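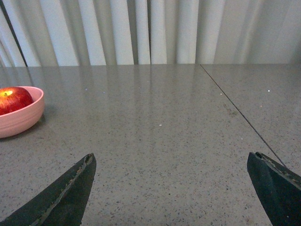 3.2 Wrist camera and finger wear

The second build (Onsri, after the street the shop is on) keeps the arm from the first and changes nearly everything past the wrist. Small camera on a bent bracket, looking out along the fingers. Both fingertips stay in view the whole time, which costs us pixels at the bottom but gives a free check on opening width. The first bracket put the camera too far forward and the tips dropped out of view whenever the gripper closed. Moved it back 12 mm. Fine since.

Figure 1. Wrist view, gripper open, nothing held. Pink bowl with apple at left, seam between the two counter slabs at right. Note wear on both fingers.

Fingers are printed, then dipped in the dark rubber coating sold for tool handles. Cheap, grippy, goes on in a evening. It does not last. In Figure 1 the coating along the inner edge of the left finger has chipped through to the lighter layer, and the right one is scuffed along its top edge. We had planned to swap fingers after every 3 sessions and did not keep to it. Duangkaew, who did the dipping, also tried sanding the print first with coarse paper. That set held better but we only made the one set, so no claim here.

Wear matters for the tip detector more than for the grasp. Our first detector was a plain dark threshold with a line fit on each side. Worked on new fingers. With pale flecks along the edge the fit wandered, and the reported opening was off by roughly 8 mm in the worst runs. Replaced it with a template taken at startup with the gripper open. Slower to start, no drift that we could measure. If the coating sheds a big piece mid-session the template has to be retaken by hand.

3.3 Work surface

The counter was not chosen for the robot. It is speckled stone with a gloss to it, and both of those hurt. The speckle gives lots of corners to track but they all look alike, so matches between views slip sideways. The gloss picks up the curtain folds as pale vertical streaks that fade toward the camera. These move when the arm moves, and the tracker took them for real edges. We mask the strip of counter nearest the curtain and throw out any track that is near vertical and low contrast. Crude. Took out some good tracks too.

The seam was the other suprise. It is thin and dark and the plane fit loved it, to the point that early runs split the counter in two with a small step between. There is no step worth modeling (checked with a straightedge). We now fit a single plane and ignore the seam.

For lighting we kept the curtain closed in all runs reported here. Open curtain runs were tried in September and dropped, too few to report.

3.4 Bowl trials

Task is to find the bowl, move over it, close on the apple and lift. Groltov, our control script, searches from the left side first. A partial view of the bowl counts as a find if the rim can be fit with an ellipse. When the rim fit fails the arm backs up and looks again, up to 7 times, then stops and waits for a person. Results by finger set are in Section 4.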